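Nurkby Household Chores Project
Progress report to the Zurum Fund
26th January
Prepared by Wilmer Ñahui

Dear all,

Thank you again for your patience over the holidays, and for the kind note that came with the second payment. Jhair Ayala and I have been meaning to write a proper account of where we stand, and this is it, a little longer than you asked for, I'm afraid.

You'll remember that the question you funded was a plain one: can a machine do the chores in an ordinary home yet, or is it still a matter of nice videos? Our answer at this stage is that it can do some of them, slowly, on a good day. Wiping a table is in decent shape. Putting cups on a shelf is fine as long as the shelf is where it was yesterday. Laundry is the hard one, and it is where most of our time has gone since August.

We have now recorded 761 folding demonstrations by hand, of which 637 were clean enough to keep. The rest had a dropped sleeve or a hand in the way, and Jhair has set them aside in case they are useful later as examples of things going wrong. From the kept set we trained the arm in our workshop on Sánchez Street and gave it 289 tries at folding a garment it had not met before. It finished 97 of them to a standard we would accept in our own closets.

Those successes lean heavily toward T-shirts and dish towels. Thin cotton stays where you put it, and the arm has become quite good at finding a hem. Anything with filling is another story. A padded jacket springs back after it is pressed, the sleeves slide off each other, and the shiny shell gives the camera a different picture every time the light changes. 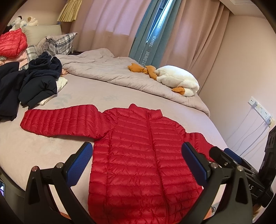
So we have moved the quilted jackets up the list, and for the next stretch they will get more of our recording time than shirts will. We are also going back to real bedrooms for this - a clean workshop table teaches the arm very little about a soft mattress with other clothes piled on it.

The new finger pads from Skindach are on order, and we'd like to repeat the full set of tries once they are fitted. We are within budget, apart from shipping, which came out higher than planned and which Jhair will explain in the spending sheet. If any of you would like to visit, please do come. The coffee is good and the arm is more fun to watch when it has company.

With warm thanks,
Wilmer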